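Home Guides Simulation Checklists Contact
Last updated: Mon 4 February

How to write a pedestrian test rule you can defend

Most rules for testing delivery robots and self-driving shuttles in simulation read well and check very little. The draft we used at Skostley asked for "a representative set of crossing events." Any set at all will pass that. If you have to write the rule yourself, do it in this order.

Step 1. Name the decision. Write one sentence saying what the test result allows you to do. Ours was: the shuttle may enter the Cududville route with a safety driver on board. If you can't finish the sentence, stop there and go ask whoever wanted the test.

Step 2. Fix the conditions before running anything. List walking speed, direction, clothing color, light, and what stands near the curb. Give each one a range. A supplier who gets to pick these afterward will pick kind ones.

Step 3. Count cases, not runs. We were once handed a report with 1,005 runs in it. After we removed the repeats there were 189 different cases, and only 10 had a person stepping out from behind something.

Step 4. Look at the scenes with your own eyes. Pull them at random, and don't accept the supplier's highlights. Check where the feet meet the road, where the shadows fall, and whether the street furniture would hide a child. A pass rate won't tell you any of this. 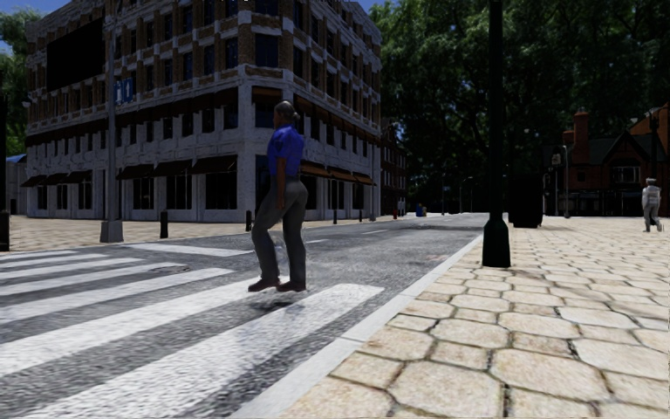

Write down every oddity, even the ones you're told don't matter. Maybe they don't. Ask for the evidence anyway — a detector tuned on rendered people may be leaning on something real people don't have.

Step 5. Repeat a sample on a closed track. Four cases is a thin minimum, and I would argue for more. If the track and the simulator disagree, the track wins and the simulator results go back for review.

Step 6. Set an expiry. The Fondmont checklist treats a pass as good until the software changes, which in practice meant until October. Zalewska ties it to the build number — stricter, and less popular with suppliers. Use the second one.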